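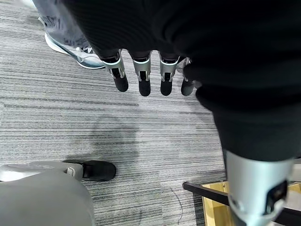 Neues aus der Werkstatt: Polline plant jetzt von der Hand aus

Seit April läuft bei uns in Brurnow die neue Version von Polline, und wir freuen uns wie die Kinder darüber! Für alle, die erst seit Kurzem mitlesen: Polline ist die Planungsschicht, die zwischen der Wahrnehmung und dem Ganzkörperregler unseres Humanoiden sitzt. Bisher hat sie zuerst die Schritte festgelegt und dann geschaut, was der Arm von dort aus noch erreicht. Bei Schuhen im Regal war das oft ein Elend, weil die Füße zwar sicher standen, die Hand aber im ungünstigsten Winkel ans Brett kam.

Duarte Frade hat die Reihenfolge umgedreht. Polline sammelt zunächst Griffkandidaten, höchstens 69 pro Objekt, und sucht zu jedem einen Stand, aus dem der Oberkörper nicht bis an die Gelenkgrenzen muss. Erst danach kommen die Schritte. Das klingt nach mehr Rechenarbeit und ist es auch, aber mit dem neuen Cache liegt der ganze Plan nach 450 Millisekunden vor. Vorher haben wir auf manche Pläne so lange gewartet, dass man sich Kaffee holen konnte (und das haben wir auch getan).

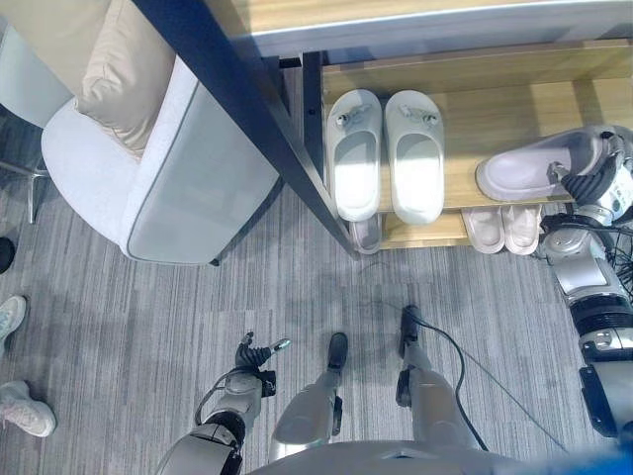 Griff am Riemen: die rechte Hand mit einem Slipper am oberen Regalbrett.

Besonders schön ist die Sache mit den Riemen. Offene Schlappen haben für die Tiefenkamera eine unangenehme Form, innen hohl, außen glatt, und der alte Detektor wollte immer an die Sohle. Aníbal Figueiredo hat 1.185 Ansichten neu annotiert und den Riemen als eigenes Greifteil eingeführt – eine Fleißarbeit, für die er hier ausdrücklich gelobt sei. Das Modell unterscheidet außerdem linke und rechte Schuhe, was der Aufgabe »Paar zusammenstellen« sehr hilft.

Offen ist noch der Regler für die freie Hand. Sie soll beim Vorbeugen als Gegengewicht mitlaufen und dabei Abstand zum Boden halten, und die beiden Ziele zerren gelegentlich aneinander. Zurzeit gilt ein Mindestabstand von 12 Zentimetern als weiche Bedingung, mit der Gewichtung experimentieren wir noch.

Wer mit Cloltix aufzeichnet, kann die Planungsläufe jetzt Schritt für Schritt abspielen, samt verworfener Griffe. Das Plugin liegt im Ordner Veloso im gemeinsamen Repository. Rückmeldungen bitte direkt an Duarte, gern mit Logdatei!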